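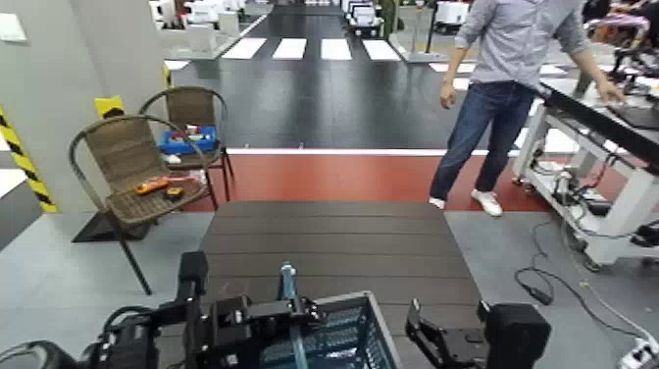 Figure 3. Gray crate on the slatted platform, with wicker chairs to the left.

4. Ad Timing and Session Length

4.1 Setting and players

This section reports how the timing of ads between levels affected the time that players spent in Viswood, a free tile-matching game for phones published by Turnine. Earlier work on the same game (Krasniqi and Kan) looked at the price of extra lives and left ad timing out. The present study holds prices fixed and changes only the point at which a full-screen ad may first appear.

A total of 200 players agreed to take part. Each installed a study build of the game on a personal phone and was placed by chance in one of two groups. In the early group, an ad could appear after any finished level. In the late group, no ad could appear until the player had finished seven levels in the same session. Both groups saw the same levels in the same order, and the daily reward was left as in the public release. Players who removed the build before the end of the study, or whose logs were not complete, were dropped. This left 173 players for the main analysis.

4.2 Measures

A session was taken to begin when the game came to the front of the screen and to end when it had been in the background for more than two minutes. Short breaks, such as a glance at a message, were therefore counted as part of the same session. Time spent watching ads was taken out of session length. Without this step the early group would have gained minutes simply by being shown more ads.

Players also answered a short set of questions inside the game at the end of the study. The wording was drafted by Amancay Núñez and checked by Vasanthi Kurian, who had no access to the group lists at that time. 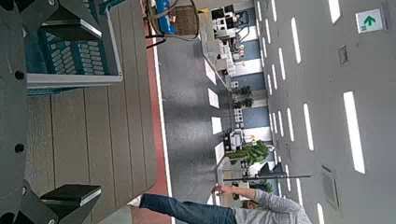
Figure 4. Teal crate with slotted walls on a planked surface.

4.3 Results

Players in the late group had longer sessions than players in the early group. The gap was widest in the first days after install and became smaller later on, though it did not close. The number of sessions per day was close to equal in the two groups. The late setting appears to have changed how long players stayed once the game was open and had little effect on how often they opened it.

The place at which players left the game also differed. In the early group, roughly 40 percent of sessions ended during an ad or on the screen that came directly after one. In the late group, most sessions ended on a failed level – a pattern that Spahić also found in a study of word games. Players who failed the same level several times in a row were the most likely to leave, whichever group they were in.

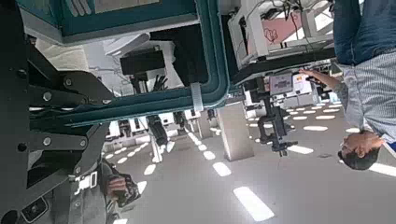
Answers to the closing questions were less clear. Many players in the late group could not say when ads had started to appear, and several believed that the game had none. Players in the early group often named ads as the thing they liked least, yet few of them said they would pay a small fee to remove them. We treat these answers with care, as players who disliked the game strongly may have left before the questions were shown.

4.4 Limits

The study build did not include the weekly team event that forms part of the public release. Zacharopoulos has argued that such events keep players in a session even when ads are frequent, and our data cannot test that claim. All players were also new to Viswood. Long-term players of Asdale, an older title from the same publisher, are considered separately in Section 5, where the same two settings are compared over the month of July.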